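Speaker notes – December group meeting, Bestham
Hicham Kabbaj

Opening. Thank Flora Tennant for the rig time and for the relabelling. Say at the start that this covers the tableware packing task only. The drawer task is Flora's talk and I should send questions on it to her.

Title slide: "Where does a packing policy go wrong? Splitting approach errors from release errors."

The question. When a learned policy fails to put a cup or bowl into a bin, we write down one mark against it. That mark hides at least two different faults. The arm may have come to the item badly, so the grasp was poor from the first contact. Or the grasp was sound and the item was let go at the wrong height, the wrong angle, or over something already in the bin. Until this autumn we scored both as "fail". We could not say which one more data would help with.

Pause here. People from Duswood use a single success rate as well and may want to object early. Let them, but keep it short.

Setup. Two arms, fixed base, wooden table, clear plastic bin. The items are bowls and cups in mixed colours plus a flat white piece. Head camera view goes to the policy along with joint positions. No force sensing at the fingers. No depth. The bin is clear on purpose: Patetti, our earlier baseline, was trained with an opaque bin, and its reviewers asked fairly whether the policy had learned to find a large block of one colour.

Mention that the second arm is powered in all trials, even in the ones where it has nothing to do. Its cable is in view of the head camera and we did not want that to change between conditions.

Data. 239 demonstrations in total, all by teleoperation, two operators. Of these, 209 were kept for training. The remainder were dropped for dropped frames or for an operator reset part-way through. No demonstration was dropped for being slow or ugly. If asked: yes, we did look at whether the dropped ones came mostly from one operator, and they did not.

Item order was left to the operator. This matters later. Both operators tended to lay the wide items down first and put the cups in the gaps, and the policy picked up that habit without being told.

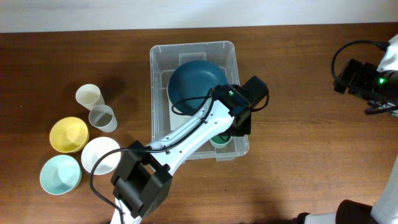
Order effects. The state of the bin is part of the problem at every step after the first. An empty bin forgives nearly any release. Once a bowl is in, the same release height can put the next item on a rim, and an item on a rim will tip or slide depending on very little. So a release error late in the episode is often a placement choice made two items earlier. We do not yet have a clean way to assign blame there and I should say so plainly.

There is also the matter of sight. When the gripper is over the bin, the arm and the cable hide part of what is under them. A cup low in the bin may show only its rim. The policy gets one view from the head and must act on that or on what it saw earlier. With a history of a single frame it has nothing earlier to use.

Method. We cut each episode at two points. The first is gripper closure, read from the joint log. The second is gripper opening over the bin, also from the log. Everything up to the first cut is approach. Everything from the second cut onwards is release. The stretch between is carry, and we report it but it seldom fails. Each segment gets its own label from a person watching the recording at half speed.

Flora labelled all of it once. I labelled a subset again without seeing hers. Where we differed, it was almost always on grasps that looked poor but held. Her rule is that a grasp which holds is a good grasp. I now think that is right for this purpose, and the slides use her labels throughout.

Then the test. From each failed episode we take the state just before the failed segment, rebuild it by hand on the table, and hand that one segment to a human operator. The policy runs the rest. If the episode now succeeds, the fault is assigned to the segment we swapped. We call this the swap test in the paper draft. Rebuilding by hand is the weak part. We overlay the saved head view on the live one and move items until they line up, which is good for position and poor for tilt.

Results. Keep to the one table. Swapping the release segment recovered more of the failures than swapping the approach. In 14 episodes neither swap helped, and I went through those one at a time. Most had a bowl sitting high on another item, so that no release would have made room. That is the order effect again.

Do not claim more than this. One table, one bin, one set of items. The lighting was the ordinary room lighting and we kept the blinds down.

What did not work. We trained a second policy with extra release-only demonstrations, started with the item already in the gripper. Release improved. Approach became slightly worse, and the operators noticed it hesitating over cups standing close together. My reading is that the extra data shifted the balance towards bin views and away from table views. Fashola, the simulated version, shows the same pattern when the mix is changed, so I doubt it is chance. Reweighting the batches brought approach back and gave up part of the gain.

A longer history helped with hidden items. We tried 5 frames, spaced out in time. The policy made fewer releases onto a cup it could no longer see. The cost is slower inference, and the arm's motion was visibly less even.

Next. Rerun the swap test with a fixed item order, so the order effect can be measured apart from the rest. Add a wrist view on one arm. Ask Duswood for their failure recordings, which are in the same log format and could be cut at the same two points without new work on our side.

Likely questions. Why not label automatically? The closure and opening times are automatic already. The judgement of good or bad is not, and a classifier trained on so few failures would mostly repeat Flora's borderline cases back to us. Why no force sensing? Cost, and the grippers would need rewiring.

If time is short, skip the simulated results and go straight to the longer history. Leave the table of results up during questions. Labels and cutting script are on the shared drive under "swap", and the readme needs correcting before anyone outside the group uses it.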